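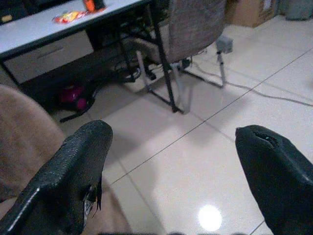

Do Rub Counts Tell You How Long a Chair Will Last?

Project report, Furniture and Interiors, second semester
Huw Prothero

1. Why I picked this

Furniture stores like to print a rub count on the tag. The higher the number, the longer the fabric is supposed to last. I worked Friday evenings in a store for most of last year and repeated those numbers to customers without knowing what they meant. For this project I wanted to find out whether the number helps a person who is buying one chair for one living room. I doubted it going in, and I still doubt it, though for different reasons.

2. What the test does

A rub test holds a piece of fabric flat and rubs it with another material until it shows wear. The count is how many rubs it took. The fabric is clean, new and not wrapped around anything. A chair at home has curves, seams, crumbs, sunlight and people who sit down sideways. None of that is in the number.

Velvet makes the problem worse. Most of the complaints I heard in the store were about flattened pile, where the fabric is still whole but looks old. A count that stops when threads break has little to say about that.

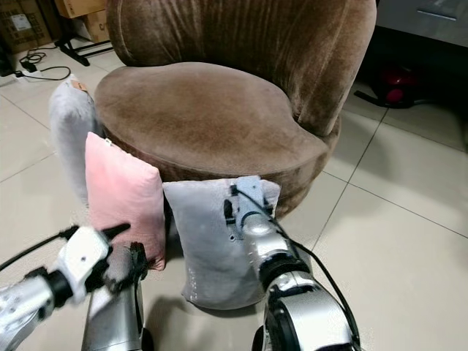

Figure 1. Tub-style armchair in brown velvet, with cushions in front.

3. What I did

I made a rubbing block from scrap pine and a strip of cotton canvas, and bought remnants of three velvets sold as Ado, Kumsa and Tindano. Each was rubbed by hand for 4,000 strokes, with a stop every so often to look at the pile under a desk lamp. I also asked 21 people who own a velvet chair or sofa what bothered them about it.

My rubbing was not even. My arm got tired and I pressed harder in the mornings. Anyone who wants to throw out the results on those grounds is welcome to, and I would not argue much.

4. Results

Ado showed a shiny patch first, at 939 strokes. Kumsa and Tindano went longer, but by the end both had a track you could see from across the room. Not one of the three had a hole or a broken thread that I could find. Steam brought Kumsa back fairly well and did almost nothing for Ado.

Of the owners, 9 said flat or shiny spots were their main complaint. Most of the others named pet hair or fading. One person had bought a Predberg sofa because of the rub count and could no longer remember what it was.

5. What I think it shows

Three remnants and one tired student prove very little. Even so, the wear people complained about was mostly not the wear the tag measures. I would rather see stores keep a swatch that has been sat on for a year next to a new one. When I suggested this to my old manager she said it would hurt sales, and I left it there.

If I repeated the project I would use a motor for the rubbing, test over a curved form, and include at least one flat weave for comparison. The swatches are stapled to the back of the printed copy.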